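Workshop notebook – Hotitthorpe, November

Zardozi sample for Stanmont, second attempt. Started at 8.40.

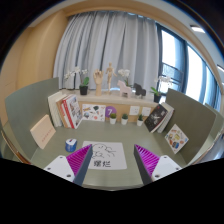 Regula Haslinger wants the wage sheet filled in as we go this time, by the person at the frame, and she would like the threading and unpicking counted as work. Last time both were left off and the price we sent Stanmont came out too low for anyone to live on.

So, by the clock. Dressing the frame took 35 minutes. The cotton backing had been cut off grain and I had to take it off the side bars and lace it again. Organza on top, tacked at the edges only. Pricked and pounced the border from the old tracing, which is worn through at the second leaf and needs redrawing before anyone else uses it.

Outline in stem stitch with the hook, single strand. Filling in cut purl, 6 mm lengths. I cut 300 pieces before starting, in the lid of the bead tin, and that was nearly enough for one repeat. The Zaugg purl is springier than what we had in the spring and the ends catch on the organza. Waxing the thread twice helps a little. Going down at a steeper angle helps more.

One repeat took 2 hours 50 with the tea break taken out. The order is for 14 repeats a panel and 14 panels. Stanmont's sheet allows 90 minutes a repeat. I don't know where they got that figure. Severin thinks it was copied across from a machine-made trim and never changed, and he is going to ask Suvia, as they did the costing on the first lot and may still have the workings.

If the 90 minutes stays, whoever takes the panels home is paid for half of what they do. That is how the subcontracting went before, and we said we would not pass work on like that again. I have written the real time on the back of the sample in pencil so it can't get separated from it.

Light: the north window was good until 2.30, then I needed the lamp. Under the lamp the gold throws glare and I misplaced a whole row on the third leaf. Unpicked it (25 minutes, entered on the sheet). If this goes ahead it should be daylight work only, and the delivery date has to allow for short afternoons.

Neck and right shoulder stiff by the end. The frame is too low on the trestles for the straight-backed chair. Try the blocks under the back legs.

To do
– redraw the border, second leaf
– ask Zaugg for the softer purl, price per hank
– Severin to ring Suvia
– new needles, size 10, the last packet has rough eyes
– no answer to Stanmont until the hours are agreed

Shared 6 times
3 comments

Regula Haslinger
Thanks for the times. Please put the pouncing down separately, it always gets lost.

Severin Sutter
Rang Suvia. They are looking for the workings and will call back.

Regula Haslinger
Blocks are on the shelf behind the door.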